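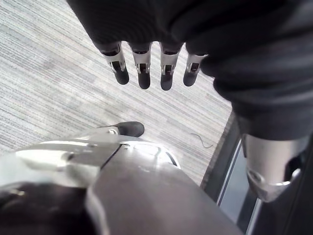 4.2 Black, and the words sellers use for it

Figure 4. Black fabric with soft folds and creases.

Color names gave our coders little trouble in the blues and greens, where sellers at least disagree in interesting ways. Black was harder. Of the 778 listings we collected from the two marketplaces, Vovwood and Dotow, 195 offered cloth that the seller filed under black, and these accounted for most of the arguments recorded in the coding log. The marketplaces ask for a color in one box and a description in another, and sellers treat the second box as a chance to take back what they said in the first. "Black" becomes "soft black," "true black," "rich black," "almost black," and, in one listing we have come to admire, "black (see photo)." The photo was black.

We sorted the descriptions using the same scheme as in Section 4.1. A word was coded as a color word if it could tell a buyer which of two bolts to pick up, as a touch word if it described how the cloth would feel in the hand, and as a mood word if it did neither. Mood words won easily. "Dramatic" was the most frequent, followed by "classic" and "timeless," and the three often appeared together on lining material. Two coders worked separately and then met to settle differences. The meetings ran longer for black than for all other colors combined, and "inky" was discussed at four of them. It is coded here as a color word, over a written objection.

Part of the difficulty lies with folds. A buyer looking at a picture of black cloth gets very little from the flat areas and has to read the material from its creases, where the light changes (Figure 4). Sellers seem to know this, at least in their pictures. Cloth in the pale colors was usually shown flat, often with a ruler. Black cloth was bunched, hung, or thrown over something. The text beside these pictures made almost no use of what they showed. Words such as "crisp," "limp," or "holds a pleat" would have been helpful and were rare; "drapes beautifully" was common and was applied to chiffon, canvas, and a vinyl tablecloth.

To see whether buyers were bothered by any of this, we showed a subset of the listings to 160 shoppers recruited at a fabric fair in Drellik. Each read a description with the picture hidden and then chose the matching swatch from a tray of five. The method follows the Tsakiris tray task, with one change: our trays were lined in white paper, after a pilot session in which the gray lining was itself selected as a swatch. Shoppers did well with touch words and badly with mood words, as expected. We had not expected how confident they would be. Those given "timeless black" rated themselves surer of their choice than those given "matte black, medium weight," and were wrong more often.

Several shoppers wrote comments in the margin of the answer sheet, which had no margin to speak of. The commonest complaint was that the five swatches were the same color. They were not; they came from different mills and looked clearly different under the daylight lamp used for selection. Under the lights of the exhibition hall we are less certain, and the reader may wish to treat the color results with the same caution we now do. The touch results do not depend on the lighting.

A smaller puzzle concerns price. Listings with more mood words asked more for the cloth on Dotow, while on Vovwood no such pattern appeared. Vovwood cuts descriptions off at 900 characters, so its sellers may be running out of room before they get to "sumptuous." We return to this in Section 5, where the longer Dotow descriptions are trimmed to the same limit and coded again, "inky" included.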